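From: Bastian Stüber
To: greridness-books
Subject: Re: Pacheco memoir, page proofs

> The proofs run to 390 pages, against 10 chapters in the contract.
> Is the farm section staying where it is? Two readers found
> it slow. Also, do we need the family tree?

The farm section stays. Pacheco moved it forward in the second draft, and the Fleltmont chapters refer back to it four times. If it goes later, the reader meets the grandmother at her funeral before meeting her alive. I tried that order on paper and it did not hold up.

Cuts are possible inside the section. The auction runs 90 lines and repeats the price of the tractor twice. I have marked both places in the margin. The letters from Nurnport should be left alone — they are quoted in full with permission, and any trimming means asking the estate again.

On the family tree: keep it, but set it before the first chapter and drop the birth years. Three of them disagree with the text, and the author no longer has the papers to settle it.

The first printing is 900 copies, so a late change to the page count affects the paper order. Please send corrections as one file, with page and line numbers. Notes such as "near the barn part" cannot be used.
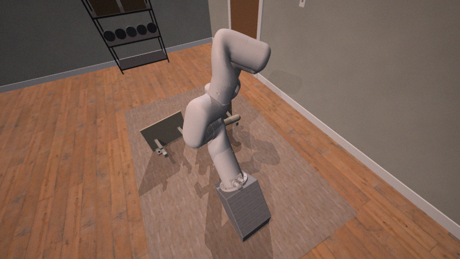 Page last changed: October, 16:20

Two smaller points. The dedication is missing its second name in the proofs. The chapter titles are in italics on the contents page and in plain type everywhere else; plain is correct.

I still need an answer about the title page. The subtitle there reads "A Memoir," and the cover has "A Life in Letters." The author prefers the first.

Bastian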